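Zillby Brings Robotic Hands to the Returns Bench at Its Gravska Site

GRAVSKA, March 2021 – Zillby, which handles returned online orders for clothing and household retailers, has started using robotic arms to pick up and pass along bagged returns at its Gravska site. The system was set up with Rernaris, the automation firm that also supplies the company's sorting software.

The site takes in 3,624 parcels on a normal working day. Until now, every one of them was lifted, turned over, scanned and put down again by a person before anyone could look at what was inside. On a full shift that meant the same reach and twist of the wrist hundreds of times, and it was the part of the job employees complained about most in the company's yearly staff survey.

Soft plastic mailers have been the hard part. Boxes keep their shape and have flat sides. A bag slides, folds over its own label and looks different each time it lands on the table. Suction cups, which Zillby tried first, lost their hold on wrinkled plastic and were dropped from the plan in December. Rernaris then proposed an arm with a jointed, fingered hand that can close on a fold of the bag.
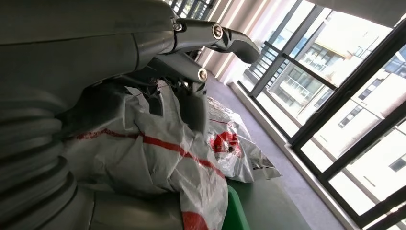 The software was trained on bags from many different retailers, with all kinds of printing and label positions. When the arm cannot find a good grip after two tries, it leaves the bag where it is and calls an operator. Zillby expects this to happen often in the first months and has staffed the benches with that in mind.

There are four arms in use at Gravska. The site employs 126 people, and the company says no positions are being cut as part of the change. Employees who used to work on intake are moving to inspection, repair and repacking, where Zillby has had trouble keeping up with demand. They receive paid training during working hours and keep their current pay grade or move up one. Those who would like to stay on intake can train as bench operators, who watch over the arms, clear jams and deal with damaged or leaking parcels by hand.

Shift lengths and break times remain the same. Work targets for intake have been suspended while the new benches are being run in – they will be set again together with employee representatives.

Zillby plans to bring the same setup to its smaller site in Nseir once the Gravska benches have completed 456 hours of regular operation.

About Zillby
Zillby receives, checks and restocks returned goods for online retailers. The company operates sites in Gravska and Nseir.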